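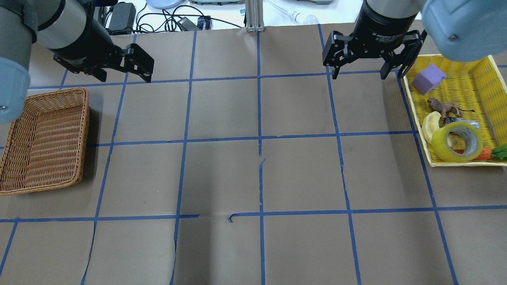
Vandton Sports Honors Archive

Data card, third release

Summary

The Vandton Sports Honors Archive is a structured record of local sports awards, hall of fame inductions and civic honors given to athletes, coaches, officials and clubs in the city of Vandton and the neighboring town of Lodcombe. It contains 211 induction records and a larger set of annual award entries, drawn from printed programs, newspaper notices and the minutes of the awarding bodies. The archive is intended for local historians, sports reporters, librarians and students who need a consistent list of who was honored, by whom, and in which category.

The archive does not rank athletes and does not record match results except where a citation refers to one.

Contents of the release

inductions.csv – one row per hall of fame induction
annual_awards.csv – one row per award given at an annual ceremony
bodies.csv – the organizations that make the awards
citations.txt – the wording read out or printed at the time, where it survives
sources.csv – the printed or typed source for each row
CHANGES – corrections made between releases

All tables are comma-separated text in UTF-8. The first line of each table holds the column names. Empty cells mean that the information was not found. A cell containing the word "none" means that the source states there was nothing to record, as when an award was withheld for the year.

Fields in inductions.csv

record_id: a permanent identifier. Identifiers are never reused, including those of withdrawn records.
honoree: the name as printed in the source.
honoree_type: person, team or club.
sport: one of 15 sports. Honorees with careers in more than one sport are listed under the sport named in the citation, and the others appear in the notes field.
body_id: the awarding body, matching bodies.csv.
season: the season the induction belongs to, which may differ from the calendar year of the ceremony.
posthumous: yes, no or unknown.
accepted_by: the relationship of the person who accepted the honor, when that person was not the honoree. Names of relatives are not stored.
source_id: the source, matching sources.csv.

Awarding bodies

The release covers 8 awarding bodies. The two largest are the Vandton Hall of Fame and the Rizzi Trophy panel, which has made an annual award for amateur achievement. The Lodcombe Sports Night was held separately for many seasons before it was merged with the Vandton ceremony, and its records keep their own body_id throughout. Users who want a single continuous series should combine the two and state that they have done so.

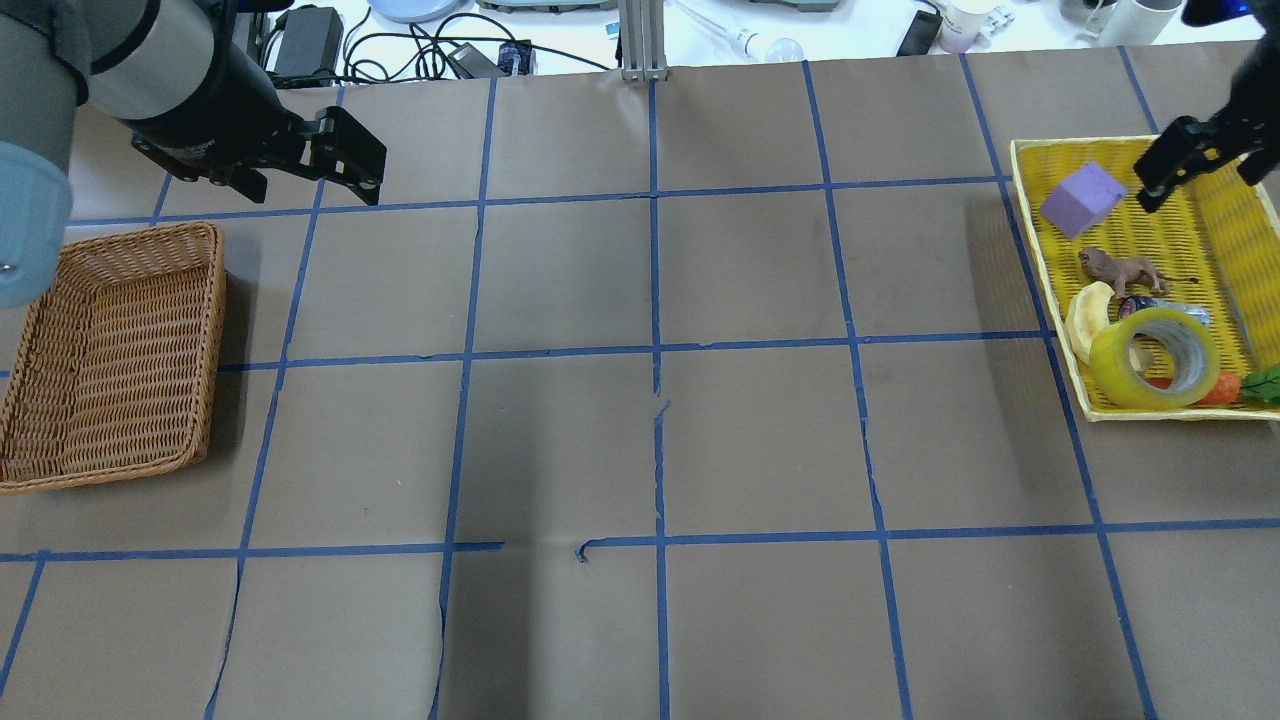
Gripper above a papered and taped table, with a wicker basket at the left.

School prizes and internal club awards are outside the scope of the archive. A club award is included only if it was presented at a public ceremony run by one of the listed bodies.

Collection and entry

Records were entered by hand from printed sources. Each induction was entered twice by different people working separately, and the two versions were compared. Where they disagreed, the source was read again and the result noted in CHANGES. Annual awards were entered once and then checked against the following year's program, which in most cases lists the previous winners.

Newspaper notices were used to fill gaps in the programs. When a notice and a program give different spellings of a name, the program is followed and the other spelling is placed in the notes field. Nicknames are kept if they were printed, and are enclosed in quotation marks.

Citations are copied word for word, including errors. They were written for a live audience and often contain claims that the archive has not tested, such as a first win, a longest unbeaten run or a record attendance. These statements should be treated as part of the citation only.
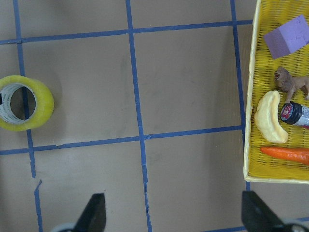 The Vudovent index, supplied with the archive, assigns each citation to one or more subject terms, such as "captaincy," "youth coaching" or "international selection." Terms were chosen from a fixed list and applied by reading the full text. The index is useful for browsing. It should not be used to compare the merits of honorees, as the length of a citation affects the number of terms it receives.

Known gaps

Coverage is uneven. Team sports with established leagues are well represented, while bowls, swimming and track are thin in the earlier seasons. Women's awards were printed on a separate sheet for a long period, and several of those sheets are missing. The gap is in the surviving paper and should not be read as evidence that no awards were made.

The programs for two Lodcombe ceremonies have not been located. The winners are known from a newspaper notice that gives surnames only. These rows are marked "partial" in the status column.

Posthumous honors are probably undercounted. Older programs rarely state whether an honoree was living, and the field is set to unknown unless the source is clear.

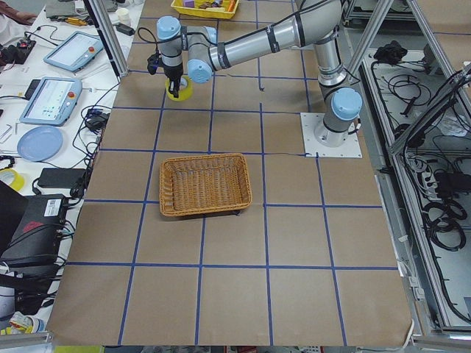 Privacy and removal

The archive records public honors. It does not hold addresses, dates of birth, medical details or photographs of honorees. Persons who received a junior award may ask for their name to be replaced with initials, and the request will be applied in the next release without the need for a stated reason. Families may ask for corrections to a name or to the posthumous field.

Updates

A new release is prepared each September, after the summer ceremonies have been entered. Corrections received before then are held in a separate file and applied together. Minor spelling corrections do not change the record_id.

Permitted use

The tables may be used and shared for research, teaching and reporting, with credit to the Vandton Sports Honors Archive and mention of the release used. Citations remain the property of the awarding bodies. Up to 300 words of citation text may be quoted in a single publication – longer extracts need the written consent of the body concerned.

Suggested credit line

Vandton Sports Honors Archive, third release. Tables and subject index.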